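Keeping the Lines Bright: A Season on the Iltulham Causeway

26/04/2018
By the Features Staff

Print this article | E-mail this article

The resurfacing of the Iltulham Causeway was approved on the understanding that the road would remain open throughout. The condition was set by the two towns that the causeway joins, Maddocks to the south and Pammont to the north, and it has shaped nearly every decision made by the Mostimus Road District since. A road that must carry traffic while it is being rebuilt has to be taken apart in pieces, and the pieces have to be put back in an order that drivers can follow.

The district has maintained the causeway since the crossing was handed over by the county. Its office in Maddocks keeps the original drawings in flat steel drawers, along with inspection notes from every year in which an inspection was made. The early notes are short. They record settlement at the southern approach, a blocked drain, a joint that had opened after a hard winter. Later entries are longer and more concerned with the surface itself, which had been patched so often that some stretches contained more repair material than original pavement.

Patching is a respectable way to keep a road in service, and the district defends its use. A patch laid in dry weather and sealed at the edges will last for years. The difficulty on the causeway was that patches met other patches, and water entered at the seams. By the time the present program was drawn up, engineers had concluded that further spot repairs would cost more over time than a full replacement of the upper course.

Choosing a surface

The material selected was a dense asphalt mix with a coarse aggregate. District staff considered a finer mix, which is quieter under the tire and pleasing to look at when new. The coarser stone was preferred for its grip in wet conditions, which matter a great deal on an exposed crossing where there are no trees or buildings to break the wind.

Aggregate is a subject on which road engineers hold firm opinions. The stone must be hard enough to resist polishing, since a stone that wears smooth loses its hold on the tire long before the road appears worn to the driver. It must be angular, so that the pieces lock together under the roller. It must also be clean. Dust on the stone prevents the binder from coating it properly, and a load that arrives dusty is sent back to the quarry.

The mix for the causeway was tested in panels at the district's yard in Maddocks before any of it was placed on the road. Three panels were laid, each with a slightly different proportion of binder, and left through a winter. The driest of the three began to shed stone at the corners. The richest held together well but softened in the first warm weather. The middle panel was adopted, and its recipe is now the standard for the whole crossing.

Visitors to the yard may still see the panels beside the weighbridge. They are used in the training of new crew members, who are asked to walk across each one and report what they find. Most look first at the color, which reveals little. The more useful observations come from those who crouch and examine the spaces between the stones.

Placing the mix is work that rewards patience. Asphalt leaves the plant hot and begins to cool as soon as it is in the truck, and the paver must move at a steady pace if the surface is to be even. A paver that stops leaves a mark across the lane, which a driver will feel as a slight bump for the life of the pavement. Crews on the causeway therefore wait until enough trucks have arrived before they begin, even when the delay draws complaints from those waiting at the temporary signals.

Rolling follows at once. The first pass is made while the mat is hottest, and the last when it has cooled enough to take a finish. The roller operator works from the low side of the lane toward the high side, so that the material is not pushed downhill. Corners and edges beside the drains are finished with a hand tamper.

The work of the striping crew

Once the surface has cured, the road is handed to the striping crew. Theirs is among the smaller parts of the budget and, in the view of the district, among the more important. A driver at night depends on the painted line far more than on the pavement beneath it, and on a straight crossing with few landmarks the lines supply most of the information a driver has.

The crew begins by marking out the road with a string and chalk. This is done even where the old lines can still be made out, as resurfacing seldom leaves the edges exactly where they were. A string line is drawn between measured points, checked, and drawn again if the check fails. On a curve the marks are placed close together. On a straight length they may be farther apart, although an error on a straight length is easier to see.

Paint is applied from a truck traveling at walking speed. Glass beads are dropped onto the wet paint immediately behind the nozzle, and these return the light of headlamps to the driver. Beads that sink too deeply are hidden by the paint, and beads that sit too high are swept away by the first week of traffic. The operator adjusts the drop according to temperature, and a test strip is laid on board before each run.

Yellow and white carry separate meanings, and the crew runs them separately to avoid any mixing in the hoses. The yellow is commonly done first. A full day may pass before the truck is cleaned, refilled and returned for the white. In the most recent stage, the crew used 374 gallons of yellow and stored the empty drums at the Pammont end until they could be collected for recycling.

Painted lines do not wear evenly. The center of a stripe may remain bright while its edges lose their shape, and a line near a shoulder often collects grit that dulls it. The district grades its lines each spring, by day and by night, and schedules repainting from the results. Some engineers have argued for thermoplastic markings, which are thicker and last longer. They are also more expensive to install, and snowplow blades can lift them. The matter will be reviewed again in June.

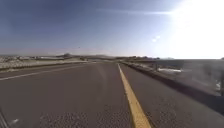

The yellow line and concrete barrier run side by side toward the horizon.

Barriers and shoulders

Concrete barrier has a plain appearance and receives little public attention. Its purpose is to turn a vehicle back toward the road at a shallow angle, and the shape of its face is the product of long study. The sections used by the district are cast at a yard outside Pammont and delivered by flatbed truck. Each is lowered into position by crane, aligned with its neighbor and pinned.

Alignment is checked by eye as well as by instrument. A foreman stands at the end of the run and looks along the top edge, where a section that is out of place will interrupt the line. Crews report that this method finds faults the instruments pass over, and the district has kept it in its written procedure. The current contract provides for 1,875 sections, including those held in reserve for repairs.

The strip of pavement between the painted line and a barrier is given the same mix as the travel lane. Earlier practice on the causeway was to finish shoulders with a cheaper material, and the joint between the two proved to be a regular source of trouble. Weeds took hold in it, and water followed the roots. Paving lane and shoulder together costs more on the day and removes the joint altogether.

Drainage openings at the foot of the barrier are cleared twice a year. The work is done by hand with a narrow shovel and a stiff brush, and the material removed is mostly sand. When the openings are neglected, water stands on the shoulder and spreads toward the lane, where it shortens the life of the paint.

What remains

Two stages of the program are still to be completed. The first covers the southern approach, where the ground has continued to settle and where the lower layers must be rebuilt before any new surface is placed. The second concerns the signs and reflectors along the full length of the crossing. Many of the reflectors were removed during paving and have been cleaned and sorted at the Maddocks yard for reuse.

Traffic will be limited to a single lane at the southern approach while the lower layers are replaced. The district has agreed with both towns that school buses and ambulances will be given priority at the temporary signals, and that no work will be carried out during the Pammont summer market. Notices will be mailed to households at both ends of the crossing ahead of each closure.

The inspection notes for the current year have already been opened. The first entry records the condition of the surface at the Pammont end, the depth of the paint at several points, and a drain that required clearing. It will be placed in the drawer with the others when the year is complete.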